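Kindine Baukastenwaschmittel - Häufige Fragen

Stand: April 2018

Allgemeines zum System

Woraus besteht der Baukasten?
Der Baukasten umfasst drei Komponenten: das Basiswaschmittel Kindine, den Enthärter Cerkico und das Bleichmittel Mandum. Jede Komponente wird einzeln dosiert. Das Basiswaschmittel enthält Tenside, Enzyme und Seife, jedoch weder Bleichmittel noch optische Aufheller. Cerkico besteht überwiegend aus Zeolith, Natriumcitrat und Soda. Mandum enthält Natriumpercarbonat und den Bleichaktivator TAED.

Wodurch unterscheidet sich das System von einem Vollwaschmittel?
Ein Vollwaschmittel enthält alle Bestandteile in festem Verhältnis. Bei hartem Wasser muss deshalb mehr Gesamtprodukt dosiert werden, obwohl nur mehr Enthärter erforderlich wäre. Im Baukasten bleibt die Menge des Basiswaschmittels bei gleicher Verschmutzung konstant, und nur der Enthärter wird an die Wasserhärte angepasst. Bleichmittel kommt nur bei bleichbaren Flecken auf weißer oder farbechter Wäsche hinzu.

Sind die Komponenten einzeln erhältlich?
Ja. Artikelnummer 202 ist das Basiswaschmittel im Karton, 1965 der Enthärter, 2703 das Bleichmittel. Nachfüllbeutel werden ab Mai unter denselben Nummern mit dem Zusatz N geführt.

Wasserhärte

Wo erfahre ich die Wasserhärte?
Der örtliche Wasserversorger ist verpflichtet, den Härtebereich mitzuteilen. Meist steht er auf der Internetseite oder auf der Jahresrechnung. Angegeben wird entweder Millimol Calciumcarbonat je Liter oder Grad deutscher Härte (°dH). 1 mmol/l entspricht 5,6 °dH.

Welche Härtebereiche gibt es?
Weich: unter 8,4 °dH
Mittel: 8,4 bis 14 °dH
Hart: über 14 °dH

Wird das Wasser aus mehreren Quellen gemischt, ist der obere Wert der angegebenen Spanne maßgeblich.

Brauche ich Cerkico auch bei weichem Wasser?
In der Regel nicht. Das Basiswaschmittel enthält eine geringe Menge Komplexbildner, die bis 8,4 °dH ausreicht. Bei einer zentralen Enthärtungsanlage im Haus gilt der dort eingestellte Wert, nicht die Angabe des Versorgers.

Was passiert bei zu geringer Enthärterdosierung?
Calciumionen reagieren mit der Seife zu unlöslicher Kalkseife. Sie lagert sich auf der Faser und im Laugenbehälter ab. Typische Anzeichen sind vergrautes Weiß, harte Frottierware und graue Flöckchen an der Türmanschette. Ein Leerlauf bei 60 °C mit Zitronensäure entfernt Kalkablagerungen in der Maschine. Fettige Rückstände erfordern einen Leerlauf mit Waschmittel, ebenfalls bei 60 °C. Die beiden Schritte nicht kombinieren.

Dosierung

Wo werden die Komponenten eingefüllt?
Alle drei Pulver kommen in die Kammer für die Hauptwäsche (meist II). Reihenfolge: zuerst Cerkico, dann Basiswaschmittel, zuletzt Mandum. Die Kammer muss trocken sein - feuchtes Percarbonat verklumpt und gibt Sauerstoff ab, bevor es die Wäsche erreicht.

Auf welche Beladung beziehen sich die Angaben?
Auf 4,5 kg Trockenwäsche. Bei größeren Trommeln wird die Menge anteilig erhöht. Bei halber Beladung genügen etwa zwei Drittel, denn die Wassermenge sinkt nicht im gleichen Verhältnis wie das Wäschegewicht.

Kann ich die Pulver vormischen?
Nein. Die Schüttdichten unterscheiden sich, das Gemisch entmischt sich bei der Lagerung. Außerdem verlieren Enzyme in Kontakt mit Bleichmittel an Aktivität.

Wie lange sind die Komponenten haltbar?
Ungeöffnet mehrere Jahre. Geöffnetes Mandum sollte innerhalb von 12 Monaten verbraucht werden. Den Beutel nicht luftdicht in Glas umfüllen, er muss ausgasen können.

Temperatur und Programm

Ab welcher Temperatur wirkt das Bleichmittel?
Mit TAED ab 30 °C, wobei die Wirkung mit der Temperatur zunimmt. Bei Obst-, Tee- und Rotweinflecken sind 40 °C mit langer Laufzeit sinnvoll. Fett- und Eiweißflecken werden von Tensiden und Enzymen bearbeitet, hier bringt Mandum keinen Vorteil.

Warum erreicht das Eco-Programm die angezeigte Temperatur nicht?
Energiesparprogramme verlängern die Einwirkzeit und senken im Gegenzug die Temperatur. Für normal verschmutzte Wäsche ist das Ergebnis vergleichbar. Bei hygienischen Anforderungen ist ein Programm zu wählen, das die Temperatur tatsächlich hält. Auskunft gibt die Bedienungsanleitung.

Darf ich Wolle und Seide damit waschen?
Nein. Das Basiswaschmittel enthält Protease. Dieses Enzym baut Eiweiß ab und greift tierische Fasern an. Für Wolle und Seide ist ein enzymfreies Feinwaschmittel erforderlich.

Farbige Textilien und Denim

Ist das Basiswaschmittel für Buntwäsche geeignet?
Ja, ohne Mandum. Ein Farbübertragungsinhibitor ist enthalten. Er bindet gelösten Farbstoff in der Lauge, verhindert aber nicht, dass sich Farbstoff von der Faser löst.

Wie werden Jeans gewaschen?
Auf links gedreht, Reißverschluss und Knopf geschlossen, bei 30 °C im Pflegeleichtprogramm oder im Jeansprogramm, sofern vorhanden. Kein Mandum, auch nicht bei hellen Waschungen. Die Trommel sollte nur etwa zur Hälfte gefüllt sein. Bei hoher Beladung entstehen in schwerem Baumwollköper Knickfalten, an denen die Farbe stärker abreibt.

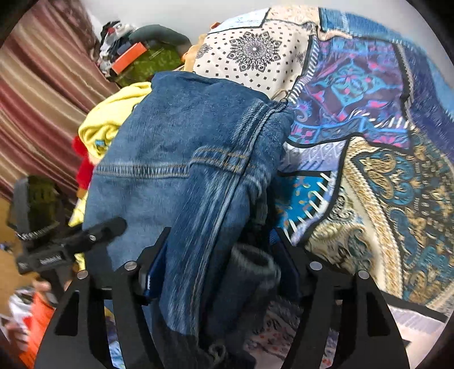
Indigo sitzt überwiegend auf der Garnoberfläche, der Garnkern bleibt ungefärbt. Jeder mechanische Abrieb legt deshalb helles Material frei, und zwar bevorzugt an Nähten und Kanten. Eine geringere Schleuderdrehzahl (800 U/min) vermindert diesen Effekt, verlängert aber die Trockenzeit. Neue, dunkle Ware bei den ersten Wäschen getrennt waschen.

Was ist bei Denim mit Elasthan zu beachten?
Nicht über 40 °C waschen und nicht im Trockner trocknen, sofern das Pflegeetikett dies nicht ausdrücklich erlaubt. Weichspüler weglassen.

Nach dem Waschen sind weiße Streifen auf dunklem Stoff. Woran liegt das?
Meist an Zeolith, das nicht vollständig ausgespült wurde. Abhilfe: zusätzlicher Spülgang, geringere Beladung, Dosierung von Cerkico prüfen. Trockene Rückstände lassen sich ausbürsten. Wer überwiegend dunkle Textilien wäscht, kann auf den zeolithfreien Flüssigenthärter Dursun ausweichen. Dosiert wird er nach der Tabelle auf der Flasche, die Werte für Cerkico sind nicht übertragbar.

Umwelt und Sicherheit

Sind die Produkte für Kleinkläranlagen geeignet?
Basiswaschmittel und Cerkico ja. Mandum nur in der angegebenen Menge und nicht in mehreren Waschgängen direkt hintereinander. Im Zweifel den Hersteller der Anlage fragen.

Was ist bei Hautkontakt zu tun?
Mit Wasser abspülen. Bei Augenkontakt mehrere Minuten bei geöffnetem Lid spülen und ärztlichen Rat einholen. Mandum wirkt brandfördernd und ist getrennt von brennbaren Stoffen zu lagern. Alle Komponenten für Kinder unzugänglich aufbewahren.

Wie werden die Verpackungen entsorgt?
Karton ins Altpapier, Beutel und Flaschen restentleert in die Wertstoffsammlung. Größere Pulverreste bei der Schadstoffannahme abgeben.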